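Mobilidade Urbana e Serviços Partilhados
Apontamentos da unidade 4: Regulação do estacionamento de bicicletas partilhadas
Docente responsável: Catinca Văduva
Versão revista em julho de 2021

4.1 Enquadramento

Os sistemas de bicicletas partilhadas distinguem-se, do ponto de vista regulatório, pelo modo como organizam o início e o fim de cada viagem. Nos sistemas com estações, a bicicleta é levantada e devolvida numa doca fixa. Nos sistemas sem estações, o veículo pode ser deixado em qualquer ponto da área de operação, salvo nas zonas de exclusão definidas pelo município. Entre estes dois modelos situam-se os sistemas mistos, nos quais a devolução se faz em lugares marcados no pavimento, sem equipamento de ancoragem.

A escolha do modelo tem consequências sobre a ocupação do espaço público, o regime de licenciamento e a repartição de responsabilidades entre o operador e a autarquia. Convém rever, antes desta unidade, a matéria relativa ao domínio público municipal (unidade 2).

4.2 Instrumentos jurídicos

O acesso ao mercado pode ser regulado por licença, por concessão ou por protocolo de experimentação. A licença fixa requisitos mínimos e está, em regra, aberta a todos os operadores que os cumpram. A concessão atribui a exploração a uma entidade selecionada por concurso, com obrigações de serviço mais extensas. O protocolo é temporário e serve para recolher dados antes de uma decisão definitiva.

Devem constar do título, qualquer que seja a sua natureza:
a dimensão máxima e mínima da frota;
a área de operação e as zonas de exclusão;
o prazo de remoção de veículos mal estacionados;
as obrigações de partilha de dados com o município;
o regime sancionatório e as condições de revogação.

A ausência de uma frota mínima é uma falha frequente nos primeiros regulamentos. Sem esse limite, o operador pode reduzir a oferta nos bairros menos procurados e continuar a cumprir formalmente a licença.

4.3 Caso de estudo: Eddale e Sotbridge

O município de Eddale celebrou em abril um protocolo com o operador Wendano para a colocação de 200 bicicletas no centro e na zona ribeirinha. O protocolo previa 30 lugares marcados e obrigava à remoção de veículos indevidamente estacionados no prazo de duas horas após notificação. À data da primeira vistoria encontravam-se disponíveis 178 bicicletas, estando as restantes em manutenção ou em armazém.

Em Sotbridge, o operador Eskola obteve uma licença sem lugares marcados. O regulamento limitava-se a exigir que os veículos não obstruíssem a circulação de peões, sem fixar a largura livre a respeitar nos passeios. A redação deu origem a interpretações divergentes entre a fiscalização e o operador, e várias coimas foram anuladas em sede de recurso por insuficiente determinação da norma.

A comparação dos dois casos deve atender à diferença de densidade urbana e ao facto de Eddale dispor já de uma equipa própria de fiscalização. As conclusões não são transponíveis sem adaptação.

4.4 Manutenção e disponibilidade

O indicador mais utilizado é a taxa de disponibilidade, isto é, a proporção entre os veículos em condições de uso e a frota licenciada. O regulamento deve indicar a hora da medição, a entidade que a realiza e o tratamento a dar aos veículos em reparação. Recomenda-se ainda que o operador mantenha um registo das intervenções em travões, transmissão, iluminação e sistema de bloqueio, acessível ao município mediante pedido.

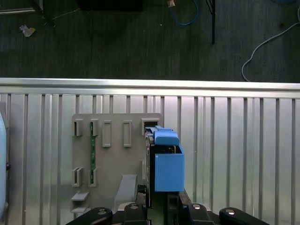
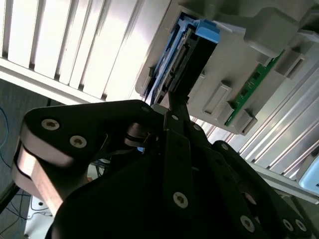 O incumprimento da taxa contratada pode dar lugar a penalização financeira progressiva ou à redução da área exclusiva. A primeira solução é de aplicação mais simples, mas exige que o valor da penalização seja superior à poupança obtida pelo operador com a falta de manutenção. A segunda só faz sentido em regime de concessão.

4.5 Questões para a aula prática

Cada grupo deverá redigir uma cláusula de estacionamento aplicável a Sotbridge, com indicação da largura livre do passeio, do prazo de remoção e da entidade competente para a notificação. A cláusula não deve exceder uma página e será acompanhada de uma breve fundamentação.

Os trabalhos são entregues na secretaria do departamento ou através da plataforma da disciplina. As dúvidas sobre o caso de Eddale serão tratadas no início da sessão seguinte, dedicada à integração tarifária com o transporte coletivo.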